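The cup on my desk

I have been meaning to write this one since January, when I finally gave in and did the big clear-out of the back room. Those of you who have been reading for a while will remember the back room. It's the one with the good window and the terrible carpet, and for the better part of three years it has been where things went when I didn't want to decide about them. Boxes from the Cludville house, two broken lamps, a fondue set (from my aunt, never lit), and my desk, somewhere underneath.

The desk was what I was after. I wanted a clear, plain top I could sit down to in the morning with a cup of tea and write letters, and I wanted it so badly that I started on it at six in the morning in my dressing gown, before the kettle had even boiled.

Pens were the first job, because pens were everywhere. I pulled them out of the drawer, out of the pockets of two cardigans, out of the fondue set (don't ask me) and from down the side of the armchair. I sat on the floor with the back of an old envelope and tried every single one. There were 72. I know that because I wrote it on the envelope, and because I rang my friend Yao-tsung Chang to tell him, and he asked how many of them worked. Well. It was 25. The rest went in a bag, and I felt a bit mournful about it, especially the fat four-colour one I'd had since my first job at Chu, which still clicked beautifully but hadn't written a word of red or green in my living memory.

So then I had a heap of good pens and nowhere to put them. I tried a jam jar first, which looked cheerful for an afternoon, but a jar is light and every time I reached for a pen the whole lot went over. I tried one of those partitioned trays from Danorine, the sort with the little channels, and paid 14 dollars for it, and I'm afraid I never got on with it at all. Everything lay flat and looked the same and I had to lift things up to see what was under them. It lives in the kitchen now and has the birthday candles and the string in it, and it's very good at that.

What I've come round to is a tumbler. A proper drinking tumbler, tall and dark, the kind you'd take your coffee out in. Mine came from the back of the cupboard over the fridge and had lost its lid long ago, so it wasn't going to be drunk out of again by anyone sensible. It has a good weight to it, and it's deep enough that a pen stands up and a pencil stands up and even the long scissors will stand up if they're put in handles first (I put them in points down, I'm not a monster). I have become quite the evangelist. I've started noticing them everywhere, and the ones with a bit of trim at the top are the nicest of the lot, I think.
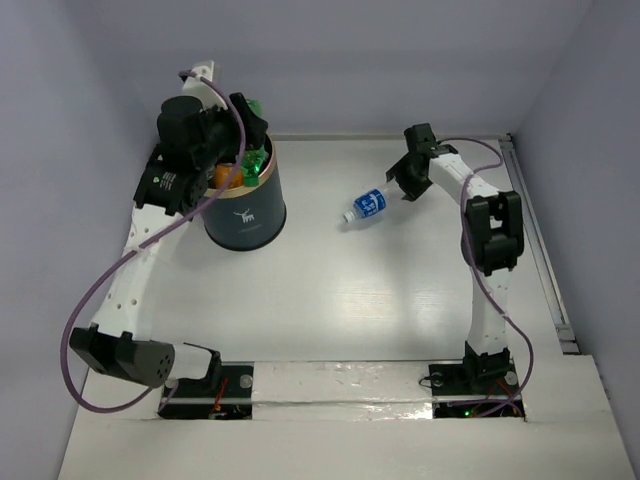

Slate grey with a thin gold-coloured rim, and a little white animal on the side – a deer or a goat, I go back and forth.

I do love that grey. It makes whatever you drop into it look brighter, so a bit of orange or a good strong green fairly sings out of the top, and you can find what you want without putting your glasses on. My own tumbler is closer to navy and has a scratch down it, and I'm fond of it, but if I were starting over I'd go for the grey and gold without a second thought.

A few things I've learned, for what they're worth. Put a folded bit of felt in the bottom. It stops the clatter, and it catches the ink if something leaks. I cut mine from the leftover piece of a Christmas stocking, so there is a small amount of glitter on the end of most of my pens, and I've made my peace with that.

Don't fill it up! I know the temptation, I had 25 working pens and I wanted to keep them all where I could see them. But once a cup is packed tight you pull out one and get three, and then you start leaving them on the desk, and then you're back where you began. I keep a few in there now, plus a pencil and the scissors, and the rest are in a biscuit tin on the shelf as reserves. When one dries up I go to the tin. It gives me more pleasure than it should.

And stand it on the side of your writing hand, towards the back. I had mine at the front for a week and knocked it with my elbow every time I turned a page.

The rest of the room took much longer than the desk did. I'd given myself a morning and it ate up most of the month. I found a good wool blanket, a Trima catalogue I'd kept for a picture of one particular armchair, and 60 unused envelopes in a size that fits no card I have ever bought. If anybody has a use for long thin envelopes, do leave me a comment and I'll post them to you. In one of themselves, I suppose, if they'll fold.

The carpet is next. I've lifted one corner and put it straight back down again.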